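Wurkstead Kitchen Table Set: Data Card
Version of Jul 1, 2021

Summary
This set covers the putting away and taking out of eating and cooking utensils at a home kitchen table. It is maintained by the Kinnear group as part of the Gririne collection of household tasks. 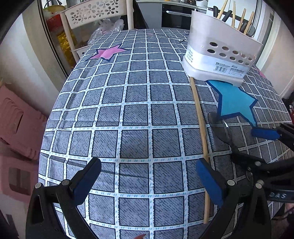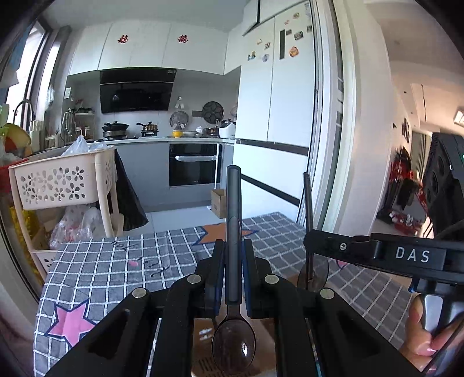 Kitchen table with star-print cloth. First picture: utensil holder with wooden sticks. Second picture: dark gray spoon, with the kitchen behind.

Contents
The set holds 200 sessions. Of these, 70 deal with utensil holders and 80 with spoons and other single items. The remainder are mixed. A typical session lasts about 15 minutes.

Setting
Tables were used with the household's own cloth. Countertops and cabinets were left as the household keeps them.

Known limits
Glassware and sharp knives are not included. Labels on household goods have not been transcribed.

Use
Reuse is permitted for research and teaching under the Rurkix terms. Corrections received after February are listed in the change log.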